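Green Cloth on the Work Table: A Gallery
Posted 4/20/09
Filed under: Table covers, Small parts

The catalog page for the Lirkis work cloth says it lies flat, stays flat and gives small parts a soft place to land. I have heard that about a lot of table covers. I've heard it about felt, about rubber mat, about the back side of an old vinyl tablecloth, and about a bath towel. Usually the person telling me has a cover to sell, or bought one recently and would like to feel good about it.

I keep pages like this one so there is something to look at besides catalog photos. A catalog photo of a table cover is taken from six feet up with the lights blazing, and whatever you lay over a table looks fine from six feet up. Get down near the surface and it's a different story. Down there is where you work.

A few things about the setup before the pictures. The cloth is the larger of the two sizes Lirkis makes, in the color they call green and I would call green with some blue in it. It cost me $35 at Fevidard, which sells the smaller one too, but the smaller one wouldn't reach over the sides of my table. The size on the package is the size before washing. You have to turn the package over to find that out.

I was also told to buy the Andix edge clips to go with it. I did not buy the edge clips. A cloth that lies flat and stays flat shouldn't need them, and I wanted to see the thing do what the package said with nothing helping it along. If you use clips your results may be better than mine, and I would be curious how much better, and whether the clips get in your way.

As for the small parts, mine are mostly pegs. Short ones, gray, smooth, round. A round peg is a good test for any table cover because it goes wherever the surface tells it to. On a bare table it goes to the floor. On cloth it's supposed to stay put, and I'll grant that cloth beats a bare table at this. I never doubted that part. What I doubt is everything they say about edges and wrinkles.

The claims, as printed on the package:
Lies flat right out of the wrapper.
Crisp edge, no curl.
Even color that is easy on the eyes.
Holds small parts where you set them.

I'd like you to keep the second and third in mind. The first I can't show you with a photograph taken after the fact, so you will have to take my word that it came out of the wrapper with the fold lines of a road map. The fourth deserves a fairer trial than I've given it.

One more note on the color. People buy green because they saw green in someone's shop, and that shop bought green because the place before it did. I have asked why green and been told it rests the eyes. It may. I've also been told it hides dirt, which in my experience is true for dark dirt and false for chalk, lint, thread and crumbs. Gray parts do show up well on it. So would nearly anything that isn't green.

Also, "crisp" is a word for crackers. When a package says a cloth has a crisp edge, I think they mean it has been folded and pressed at the factory, and the first time you pull it over the corner of a table the pressing is on its way out.

The pictures:
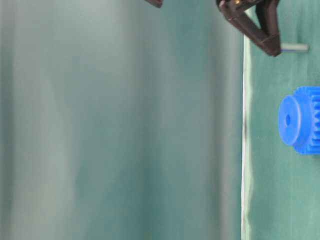 The pale edge, from near the top to the bottom. It gets more uneven in the lower half. The surface next to it has small wrinkles of its own.

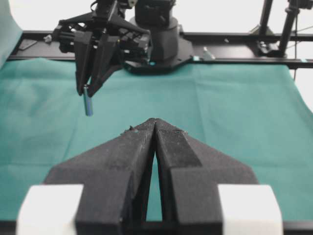 Farther in. Folds on the left, more down the right side, and two or three colors' worth of green depending on how the light falls. 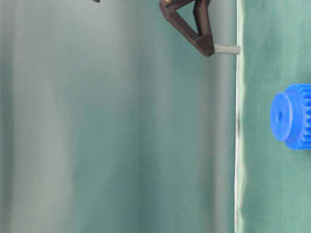 A gray peg with its rounded end at the edge line, and the line still isn't straight.

Steam it before you judge it, wrote one reader after the first version of this page went up. The reader has used the same Lirkis cloth since August, steams it on the table, pulls it tight while it is still damp and leaves it overnight, and says the wrinkles I complain about are all gone by morning. The reader also thinks I'm being unfair about the edge: "You didn't clip it, so you're reviewing half a product."

I have thought about that and I don't accept it. If the clips are half the product, then put them in the package and raise the price. Fevidard has them on another shelf, by another company, with nothing on the Lirkis package to say you'll want them. A person buying a table cover should be able to lay it on a table.

Steaming I will accept, with some grumbling. It's the sensible thing to do with any creased fabric and I should have mentioned it. I tried it on a corner. The deep folds relaxed and the little ripples didn't, at least on my table, with my steamer, which is an old one and spits. Maybe a better steamer does better. I'd want to see the reader's cloth a week later, after someone has leaned on it and dragged a box across it.

Now, the question underneath all this is whether wrinkles matter. For most people they don't. If you sort buttons or wrap presents or do jigsaw puzzles, a low ripple in the cloth costs you nothing and you should buy whatever is cheap. It starts to matter when you stand things on end. A short peg with a rounded end does not want to stand on a ripple. It doesn't much want to stand on cloth at all. I've seen people recommend soft covers for exactly this kind of work and I have to wonder if they've ever done any.

The edge matters more than the middle, and it gets the least attention. Near the edge the cloth is folded or stretched over a corner, and either way the surface isn't quite the surface anymore. If you tend to park parts along the edge while you work, which I do, and which I've tried to quit, you are parking them in the worst place on the table. No cover I've owned fixed that. Moving your parts inward fixes it, and it's free.

What about a better table? I priced one. Nishad has a work table with a groove cut around the top so the cloth tucks in and the edge stays down. It is $271 without the cloth. The idea sounds reasonable and I haven't tried it. I would want to know how you get lint out of the groove, and what happens when you buy a cloth of a different thickness, and the Nishad page answers neither. It does have a very nice photograph, taken from six feet up.

The Lirkis page, for its part, says 3,432 customers gave the cloth top marks. I'd like to know when they were asked. If you ask me on the day I open the package, before I've tried to work on the thing, I might give it top marks too. It's soft and it smells clean. I would give a different answer after a month.

Some things I'll say in its favor, so the letters slow down:

It doesn't shed. I rubbed it with a dark sleeve and the sleeve came away clean.

It is quiet. Setting down small hard things all afternoon on bare wood makes a racket, and with the cloth there's hardly a sound. I hadn't expected to care about that and I do.

The color held up in the wash. I washed it cold and hung it to dry and it looked the same to me afterward. It also came out a bit narrower, as the back of the package warned.

And against it, besides the edge: it moves. Push a heavy tray across and the cloth goes along for the ride, and you get a new set of folds piled up on the far side. Taping it down from underneath helped. I used plain masking tape, which let go of the cloth without leaving anything behind. I can't promise the same for other tapes and I wouldn't test it on the top side.

Would I buy it again? At $35, no. I would buy plain cotton by the yard, heavier than you think you need, cut it long enough to hang well over all four sides, and let the weight of the overhang do the pulling. If you want it green, get it green. I did that for years before I let a package talk me out of it. The edge won't be straight that way either, but you won't have paid for a straight one.

A couple of people have asked me to do the same kind of page for rubber mats. I have one on order. The description says it lies flat.

Corrections and disagreements go to the usual address. If you send pictures of your own cloth, please take them low and close to the table, and leave the edge in.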